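The bellows on the right arm had 400 hours on it when I took over the Gremisdale unit, and the book said to look at it every 50. The last entry was 3/26/21, in pencil. It said "folds OK, collar OK" and nothing else.

I started at the fingers. Undus had sent new pads in the wrong size, so the old ones stayed on. I ran each finger out and back and listened. The middle one was quiet. The outside one had a tick in the linkage that I could feel more than hear.

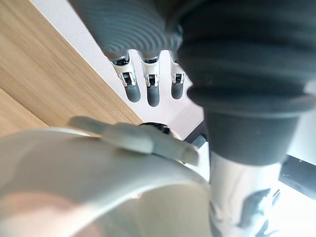 I put a drop of oil on the pin and ran it again — 66 cycles, the number on the card inside the Grarkska toolbox. Whoever wrote the card had underlined it twice. The tick was still there at the end, so I wrote it down and moved to the collar. I pressed along the folds with my thumb the way I'd been taught at Yáñez, feeling for a thin spot.

The owner of the house came to the door and asked if it would be ready by April. She wanted it for the shoes. Her mother could no longer bend to the shelf, and the slippers were the whole reason they had kept the machine. I said I would try it on the shelf before I left. 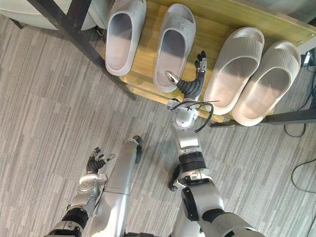
The right hand at the slipper shelf, with the left arm held low.

I turned the page in the book and wrote 401 at the top. Under it I wrote "tick, outside finger," in pen.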